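From: Tomás Carvalho
To: flandus-users
Date: 26/02/2019
Subject: Re: [flandus-users] Order of blocks in the digit task

On the Flandus list, Messina wrote:

> We are trying to record the digit layouts by teleop in the
> simulator and the operators keep knocking the first row while
> they place the last one. Do you build from the top down or from
> the bottom up? Also, do you keep demos where a block ends up a
> bit crooked, or throw them out? We have 50 so far and I would
> rather not redo them.

Top down, far side first. The hands come in from the left and right, so if you start with the near row you have to reach over it for everything else. With the far row done you can mostly stay clear of it.

Keep the crooked ones. We threw them out in the first batch and the policy had no idea what to do when a cube was turned a few degrees. In the second batch we kept anything where the digit was readable and the cubes were still touching. That set is 504 demos and it trains better than the first one did. I only drop a demo if the operator lost tracking on a glove or a cube went off the table.

Two other things. Tell the operators to push with the fingertips, palm open, when they close a gap. Closing the hand on the cube drags it when they let go. And let them park the idle hand wherever they like, as long as it is not touching anything — we used to make them pull it back to the start pose each time and it added a lot of dead motion to the recordings.

Color order is random in our setup and the operators ignore it. If you want color to matter you will need to put it in the task text, which the Cuva exporter drops unless you set the flag. Clarken has a patch for that, it should be merged in April.

One from our set attached, the digit 2.

Tomás 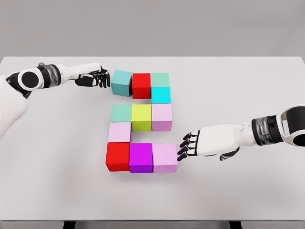
Attachment: digit 2, right hand on the end cube of the near row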